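Notebook, February, 9:40 a.m.

Treaty text comparison, Windetti–Pruter ceasefire talks. Picked up where I left off, at the annex on prisoner lists.

Loaded the Luangrath draft and the later Bakusix draft side by side. Both scans had to be straightened before the text reader would take them. 104 clauses in the first, and the same count in the second, but the numbering slips after clause 80. Someone on the Pruter side moved the border crossing language up and left the old heading behind. Fixed by hand in the working copy, original untouched.

Main finding so far: "withdraw" became "redeploy" in 2 places. The press statements from both delegations still say "withdraw". Need to check whether the translation did this or the drafters did. The Pruter version is the one they signed, so start there.

The script marks every change in punctuation, and that buries the real ones. Set it to skip commas and spacing. Output dropped to something a person can read over lunch.

2:15 p.m. Ran the press statements through as well, first 1000 words of each – the rest is mostly greetings and thanks. The Windetti statements mention monitors far more often once the talks moved to Luangrath. No idea yet if that means anything.

Left to do: get a cleaner scan of the map annex, and redo the clause table with the new numbering.

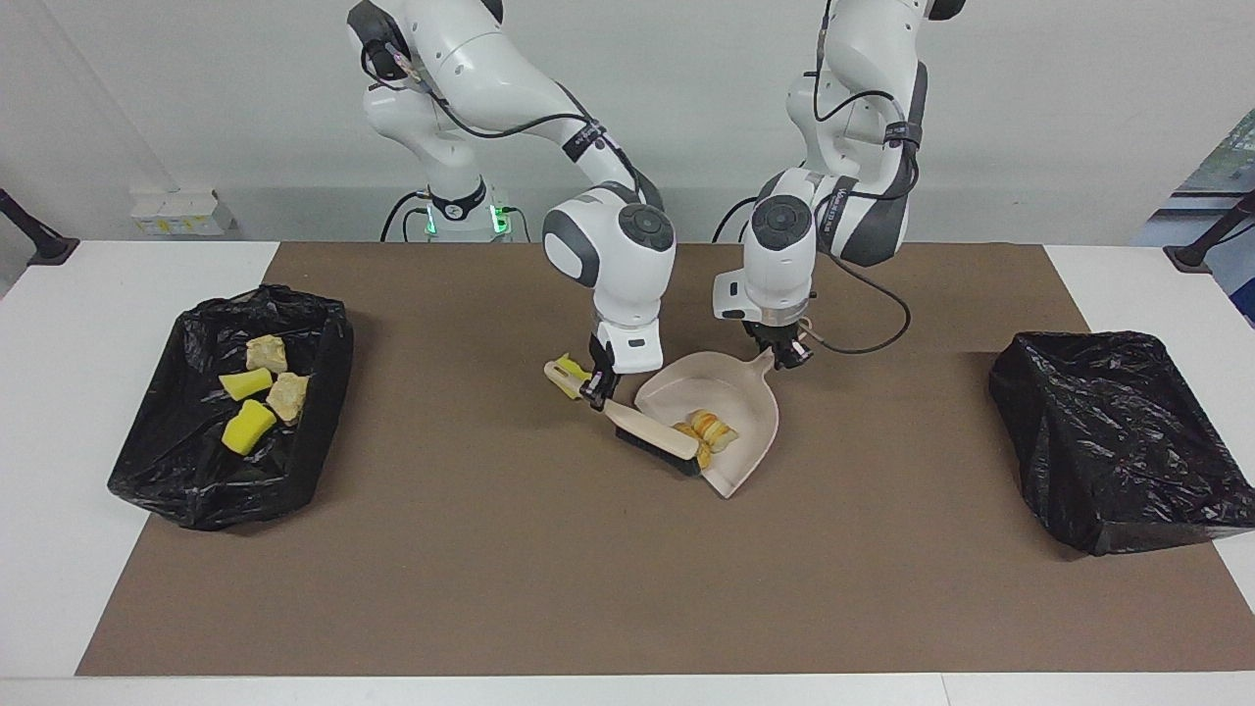
The old table stays in the shared folder until the new one has been checked against the signed copy.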